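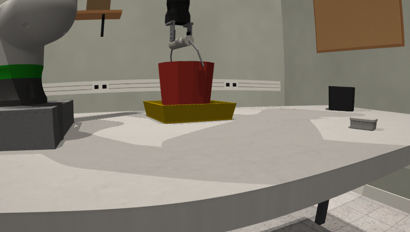

仮想セルの設定は、どの時点で見直すのか。
グリッパーの指を交換したとき、および作業台の配置を変更したときに見直す。

Skarinicoは10月、搬送検証用ロボットセル「Jiment」の仮想環境について、設定手順を改訂した。対象は、取っ手付きバケツを黄色のトレーから持ち上げ、再び戻す工程である。改訂版では、持ち上げ後の待機高さをトレー上面から400ミリに統一した。
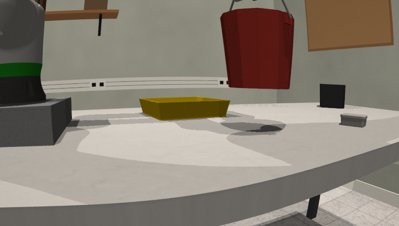 アーム原点の再設定

アームの台座を基準に原点を取り直し、手首を下向きにした姿勢で各関節の値を登録する。従来は担当拠点ごとに基準が異なり、Holtska拠点とPeltonen拠点の間で把持位置に2ミリの差が生じていた。登録項目は37項目で、両拠点共通の様式に記入する。

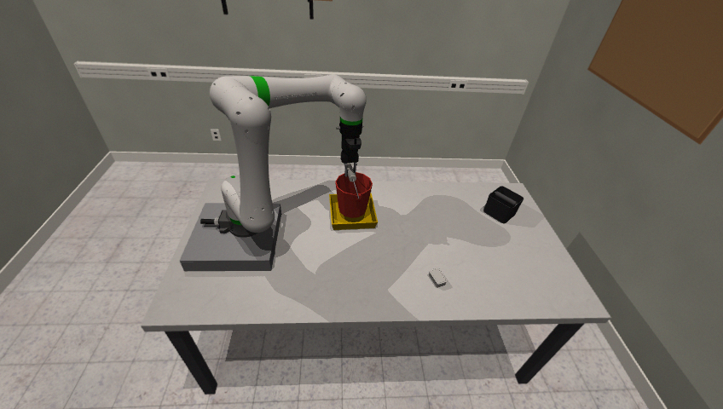

把持位置の確認

指を開いたまま取っ手の握り部の真上で停止させ、左右の間隔を確認した後に下降させる。確認動作は設定変更のたびに40回実施し、接触が記録された場合は原点の再設定に戻る。トレーの位置を動かした場合も同様とする。
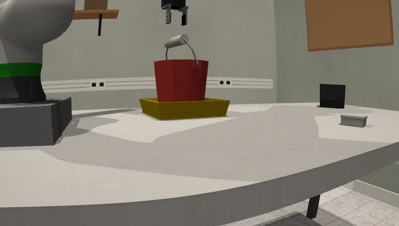 バケツの取っ手の上方で指を開いたグリッパー（シミュレーション画面）

改訂手順書は両拠点の保全部門に配布済みで、旧版は11月末をもって廃止する。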